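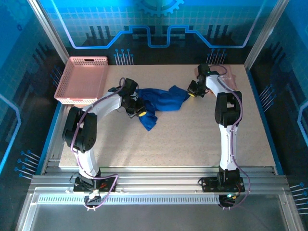

Gudgate shallow basket in pink, back left corner, with blue cloth on a speckled tabletop.

Home | Storage | Baskets and Trays | Laundry | Spare Parts | Contact

Gudgate Shallow Basket, Perforated
Drustlow Storage — product page
Posted December by Grinex product desk
Print this page | E-mail this page

The Gudgate is a shallow rectangular basket in perforated plastic, for holding small textiles on a worktop or shelf. Typical contents are dish cloths, hand towels, napkins, dusters and folded children's clothing. The sides carry a grid of small holes. A slot-shaped cutout in the rim serves as a handle.

Height is 111 mm. Folded cloths stored on edge remain visible above or level with the rim, depending on how they are folded. For items stacked flat, allow some clearance below the rim if a second basket is to be placed on top.

Use on a folding table

Place the basket in a back corner of the table and leave the middle clear for spreading and folding. Large or crumpled pieces need the full width of the surface. Shake the piece out, lay it flat, bring the edges together and smooth from the fold outward before the next fold. The finished width should be slightly less than the inside width of the basket, so that the piece goes in without bending at the corners.

The basket can be used on sealed wood, laminate, stone and metal surfaces. It has no rubber feet. On polished surfaces a thin shelf liner will keep it from sliding when it is empty.

Ventilation

The perforated sides let air reach the contents. The basket is not a drying rack: cloths should be dry, or no more than slightly damp, when they are put away. Very fine or open-weave fabrics may catch on the hole edges if pulled out sideways. Lift them straight up.

Cleaning

Wash by hand in warm water with mild detergent. A soft bottle brush reaches lint in the holes. Do not use abrasive pads or chlorine bleach — both will dull the surface. Keep away from radiators and oven vents. Prolonged direct sun may fade the color, pink in particular.

Ordering

Unit of sale: single basket
Color on this page: pink
Lid: not available
Divider: Esteban insert, sold separately
Warranty: 2 years, domestic use
Warehouse stock at last update: 2,107

The Esteban insert divides the basket lengthwise and lifts out for washing. It does not fit the earlier Gudgate basket with the closed rim. Check for the handle cutout before ordering.

Baskets are shipped nested with paper between them. Light rub marks from nesting are not covered by the warranty and generally come off with a damp cloth. Returns are accepted unused, with the Drustlow label attached.

Print this page | E-mail this page
Back to Baskets and Trays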